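Funa Abella Four-Shaft Folding Loom
Owner's Guide

Section 3: Setting up the loom and putting on your first warp

You've unpacked the box, you've checked the parts against the sheet in Section 2, and now comes the really fun bit! By the end of this section you'll have a standing loom with a narrow cotton warp on it, ready to weave. Give yourself an afternoon for the frame and another day for the warp. You can do it all in one go (plenty of people do, and we understand completely), but threading goes much better with fresh eyes.

You will need:
The two hex keys from the parts bag
A small level
A tape measure
The threading hook and the reed hook
Two lease sticks and the raddle
A pair of sharp scissors
Strong, smooth cotton string in a color that stands out from your warp

3.1 Choosing a spot

Look for somewhere with daylight from the side, room to pull a bench up to the front, and enough space behind the back beam for you to stand. You'll be back there more than you expect on warping day. Folded, the Abella rolls through an ordinary doorway. Open, it doesn't, so decide on the room before you open it.

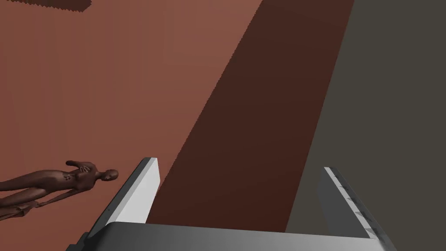 Your loom has four feet, and all four have to carry weight. If one is floating, the frame twists a tiny bit every time you beat, and after a few yards you'll see it as a slant in the cloth. A flat, smooth floor like the reddish-brown one in the picture makes leveling a breeze, although on a floor that smooth we'd add the rubber foot pads right away so the loom doesn't creep toward you while you weave. On boards, run the loom along them, not across. On carpet, put a piece of stiff board under each side of the frame first.

1. Set the folded loom in place with the treadles facing where you will sit.
2. Lock the two rear casters.
3. Lay the level across the breast beam, side to side. Turn the adjusting foot on the low side until the bubble sits in the middle.
4. Move the level to the side frame, front to back, and do the same again.
5. Press down on each corner in turn. If you feel any rocking, go back to step 3.

Note: Check the level again after a week. New frames settle a little, and so do some floors.

3.2 Opening the frame

CAUTION: The back frame is heavy and swings down in one movement once the latch is off. Keep fingers clear of the side hinges. Keep children and pets out of the room until both locking knobs are tight.

1. Stand behind the loom with one hand on the back beam.
2. Release the latch on the right side, then the one on the left.
3. Lower the back beam slowly until the side arms are flat.
4. Push a locking knob through each arm and turn it until it is snug. Hand-tight is plenty.
5. Go around to the front and raise the breast beam until it clicks.
6. Hang the beater on its two pivot pins and swing it back and forth. It should move freely and stop square to the frame.

If the beater rubs on one side, loosen its pivot screw half a turn, center the beater, and tighten again. This one small adjustment makes the loom feel wonderful to use, so please don't skip it.

3.3 Heddles and reed

The Abella comes with 400 wire heddles, already on the shafts, 100 to a shaft. That is more than enough for everything in this guide. The reed in the box has 12 dents to the inch.

1. Take off the two transport ties holding the shafts together. Save them! You'll want them for any future move.
2. Slide the heddles on each shaft so that half are to the left of center and half to the right.
3. Lift each shaft by hand. It should rise easily and drop back under its own weight.
4. Lift the cap off the beater, stand the reed in the groove, and put the cap back.
5. Mark the center of the reed with a bit of colored string. Leave the string there for good.

Note: Heddles have a right way up. If the eyes on one shaft look turned the other way from their neighbors, take the shaft bars out and flip the whole set before threading. It takes a few minutes now and saves a lot of grumbling later.

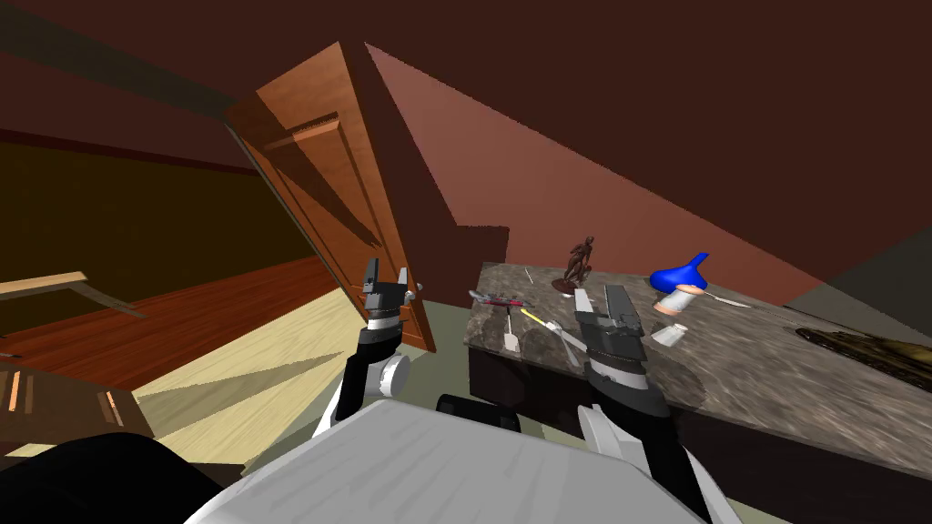 Credit: Plurkaris, for Funa Home Guides

3.4 Tying up the treadles

There are six treadles. For your first warp you only need two of them, for plain weave, and we suggest the middle pair because your feet will find them naturally.

1. Sit on the floor in front of the loom with the treadle cords in your lap. (A cushion is a great idea.)
2. Hook cords from the left middle treadle to the lamms for shafts 1 and 3.
3. Hook cords from the right middle treadle to the lamms for shafts 2 and 4.
4. Press each treadle by hand. Two shafts should rise together and stay level with each other.
5. If one shaft lags, shorten its cord by one bead.

Step on them a few times in your socks. That soft clatter of the shafts going up and down is a sound you are going to love.

3.5 Winding the warp

Your first project is a sampler in Plurkaris 8/2 cotton, 11 inches wide in the reed, with one thread in each dent. That works out to 132 threads, which is 33 on each shaft. Pick any color that makes you happy, though a light or middle shade is easier to see in the heddles than navy or black.

1. Measure a guide string seven yards long and lay it out on your warping board, from the first peg to the last, with a cross near one end.
2. Tie your cotton to the first peg and follow the guide string, there and back. Keep the tension even and gentle. A tight warp can bow the pegs.
3. Every time you finish an inch's worth (12 threads), loop a piece of contrasting string around the bundle.
4. When all the threads are wound, tie the four arms of the cross, then both end loops, and add a firm choke tie every yard.
5. Chain the warp off the board, starting from the end farthest from the cross.

CAUTION: Never take the warp off the board before the cross is tied. There is no quick way to get the order back.

Seven yards sounds like a lot for a sampler. Take the extra! Some of it stays on the loom as waste, and the rest gives you room to play with stripes, checks, thick yarn, thin yarn, torn strips of an old shirt, whatever you have in the house.

3.6 Beaming

It's easier with a helper, but one person can manage by stopping every turn of the beam to straighten the threads.

1. Slip the lease sticks through the cross and tie them together at both ends, then hang them from the loom's side arms.
2. Slide the end loops onto the back apron rod.
3. Spread the inch bundles in the raddle, 11 inches in all, centered on the beam. Put the raddle cap on.
4. Turn the warp beam away from the raddle, laying in brown paper or flat sticks as you go so the layers can't sink into each other.
5. Stop every turn and give the warp a firm, even tug from the front.
6. Keep winding until the front ends hang just past the breast beam. Set the brake.

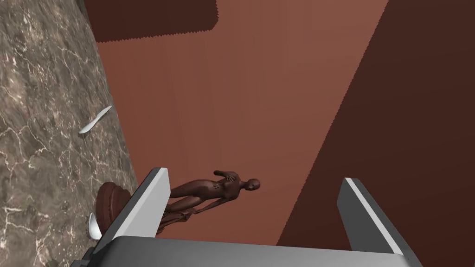
If threads go slack in the middle while you wind, your paper is probably narrower than the warp or has wrinkled. Unwind to the wrinkle and do that part over. We know how tempting it is to keep going, but uneven layers on the beam show up later as baggy threads, and no amount of beating will fix those.

3.7 Threading the heddles

1. Cut the end loops at the front.
2. Take the first thread from the right side of the cross and pull it through a heddle eye on shaft 1.
3. Carry on with shafts 2, 3 and 4, then start again at 1.
4. After every four threads, look back over the group before you tie it in a loose slip knot.
5. Finish at the left edge on shaft 4.

Ended on a different shaft? Somewhere a thread has skipped. The slip knots make it easy to find: the group that doesn't read 1, 2, 3, 4 is the one to redo.

Put on music, get the light right, and take breaks. Lots of weavers find this their favorite part of the whole job.

3.8 Sleying and tying on

1. Measure five and a half inches to the right of your center string and begin there.
2. Pull one thread through each dent with the reed hook, working right to left.
3. Tie the warp to the front apron rod in one-inch bundles, starting in the center and moving outward, left and right by turns. Use half a knot for now.
4. Pat the warp with a flat hand. Tighten any bundle that feels softer than the rest, then finish every knot with a bow.
5. Press each middle treadle and look through the opening from the side. All the raised threads should lie on one level.

If a single thread sits in the middle of the opening, it has either missed its eye or crossed its neighbor. Untie that bundle only, fix the thread, and tie it again.

3.9 The first few inches

Weave the first inch with thick scrap yarn. The gaps between the bundles will close up almost like magic! Then wind a bobbin with the same cotton as your warp, lay each pass of weft at a slight angle, and beat once with the opening still open and once after you change treadles.

Note: Release the tension whenever you leave the loom overnight, and do not fold the frame until you have placed the transport ties back on the shafts.

Spare heddles, extra foot pads and replacement treadle cords are kept in stock at our Plastdale workshop. Order with the parts numbers listed in Section 7.

Continue to Section 4: Plain weave, stripes and your first twill.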